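Steltstead Swap & Fix > Household > Storage

Storing slides over winter, original box or not??
posted by werkero_22, 21st May

Ok so quick one. We're clearing out the hall closet before the move to Steltstead and I've got a pile of shoe boxes, mostly sandals and slides. Half of them don't close right anymore. My question is do rubber type slides (the molded kind, one thick strap) need to go in a box at all? Mine went in a plastic tub last January with everything piled on top and when I pulled them out the straps were squashed flat on one side. Never popped back.

Also if box, which way round do you put them. Soles up, soles down, on the side? I always end up with the lid bulging. And do you stuff the straps or is that only for real shoes.

Not fancy shoes, cheap ones, but I have 21 pairs between me and the kids and don't want to buy them all again. Thanks in advance, typing this inbetween boxes

mudroom3705
Tub is fine. just dont put stuff on top of them. Mine live in a bag on a hook

tapeandtwine
Would not do the tub, sorry. Or do the tub but boxes inside the tub. The strap is the only part that gets ruined and it gets ruined by weight, so anything with four stiff walls helps.

What I do every fall:

Wash with dish soap, old toothbrush in the tread. Dry overnight. Really overnight, the grooves hold water longer than you think.

Ball of plain paper under each strap. Not newspaper on light colors, it rubs off. Snug, not tight.

First one in on a diagonal, sole up. Second one goes in the other direction, toe next to the first one's heel. If they overlap a bit, fine, let the soles touch and keep the straps away from each other. If the lid bulges the box is too small, swap it for another one, no law says it has to be the one they came in. I have slides in a kids boot box.

Write on the SHORT end. Size and whose. You will stack them and the short end is all you'll see.

Scuffed boxes are ok. Soft corners are not, those go to recycling. I got a 200 count pack of tissue sheets from Zevard and it's lasted me for ever.

Mine, first one in: 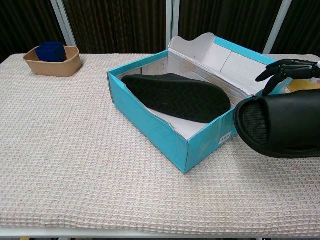

Black slides, turquoise box. One in sole up, the other still to go

Don't leave them in the attic or a hot car either. Lost a pair that way, they shrank a whole size.

werkero_22
Oh the heel to toe thing, duh. I've been putting them both the same way. Doing the small ones tonight. Does it matter if the lid is the attached kind? About half of mine are

tapeandtwine
Nope, attached is easier, cant lose it. Bit of painters tape if it won't stay down.

adebisi_hall
Check the kids ones still fit before you pack them. I stored six pairs and gave away five in spring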